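Trutberg House common room and kitchenette
Seasonal safety walk-through, with comments
Saturday, September 27, 2025
Walked by: Fidelina Agudelo, with Szabolcs Bozsik on the ladder

1. Smoke alarms, hallway and common room
OK. Tested with the button and both sounded nice and loud. Szabolcs put new batteries in the hallway one anyway, as it was giving that little chirp in August and drove the folks on the ground floor half out of their minds.

2. Fire extinguisher by the kitchenette
OK. Needle in the green, pin and tag in place. Please, please stop hanging aprons on it. I know it's a handy height, but I moved one again this morning and I'd love not to do it a third time.

3. Exit door to the garden
NEEDS WORK. It opens, but you have to lean on it, and I'm thinking of our older neighbors trying that in a hurry. I've written to Marchand about planing the bottom edge and will post their answer on the board when it comes.

4. Walkways and floor
OK with a comment. The route from the front hall to the garden door is clear. The rug near the bookcase has started to curl at one corner and I caught my own toe on it, so it's rolled up in the closet until we get some gripper tape under it.

5. Upholstered furniture
OK. No rips, no loose legs, labels still on underneath. Sofas stay well away from the baseboard heaters, please, even when it gets chilly and we all want to snuggle up close. The cushion covers come off and can go in a cool wash.
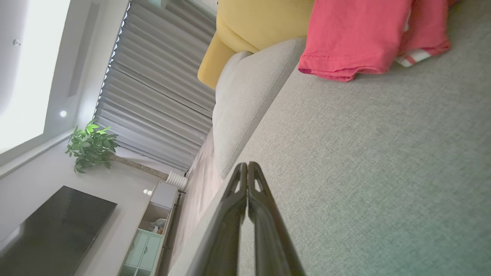
6. Heaters
OK with a comment. Both came on when I turned the dial, with that dusty smell you always get the first time. I vacuumed the fins and the smell was mostly gone by lunch. If you notice it again after the first week of steady use, switch off at the wall and call me.

7. Outlets and cords
NEEDS WORK. The Giveck power strip behind the TV had another strip plugged into it, and a lamp plugged into that. I took the second one away. The lamp works fine from the outlet by the window, and it gives a kinder light over there too!

8. Window latches
Left one OK. The right one is stiff, and Szabolcs will bring some oil next time he's by.

9. First aid box
Restocked with bandages and wipes. Burn gel is on order from Plustbridge, $8 with shipping.

Still open: items 3, 4, 7 (cord clips) and 8. We have $300 left for repairs this year, and I'd like the door to come first.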